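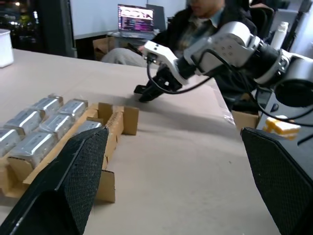
Packing Blocks With Two Arms: My Project Report

October 25, 2021

What I was trying to find out

My project question was pretty simple to write down and pretty annoying to answer. If you teach a two-armed robot to pack silver blocks into a cardboard tray by showing it how, does it matter which part of the tray you show the most? I'd read a lot about how many demonstrations people collect and much less about where they collect them, so I picked that.

The tray is the fun part (for me, anyway). The dividers are just slotted cardboard, they bend when a finger brushes them, and the compartments are a tight fit. Foil and shiny metal also throw bright streaks into the wrist view, and those streaks move every time the arm does!

How I collected the data

I drove the arms by hand and recorded everything with Tapsell, our lab's logging tool. Between June and the end of summer I got to 1000 demonstrations. Each one is a single pick and a single place. I split them into two sets of the same size. In the Even set every compartment came up equally often. In the Front-heavy set, 70 percent of the placements went to the front row, where a leaning divider gave the policy the most trouble in my early tests.

I trained the same policy, Dirkar, on each set with the same settings. Training took about 17 hours per run, so I learned to start it before going home – and to check the disk space first. 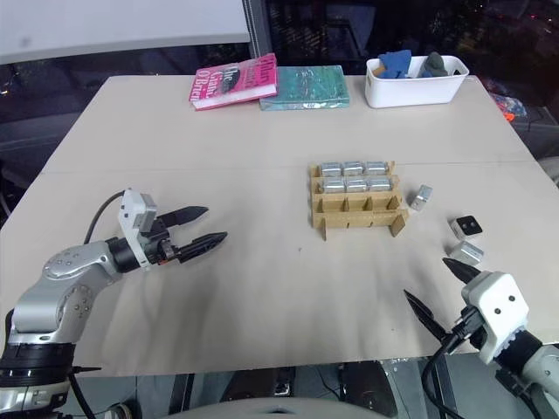 What happened

I ran both versions on the same starting layouts. Even did better in the back rows, no surprise there. Front-heavy won in the front row, but by less than I'd hoped, and it got noticeably clumsy when a block started far off to the right of the tray. It would reach, close early and push the block along the table.

I watched the failures again in slow motion and sorted them by hand. Most were bad grasps, with only 8 where the block was held fine and then caught on a divider. So I'd been worrying about the wrong half of the task. All that extra front-row practice was going into placing, and the picking was what needed help.

What I'd do next

I want to keep the placements even and spread out the starting positions of the blocks instead. I'd also like to try the Brematard lighting setup down the hall to see how much the reflections matter, and to swap in a stiffer tray. My recordings and notes are in the Tredumport folder, with the failure clips sorted by type.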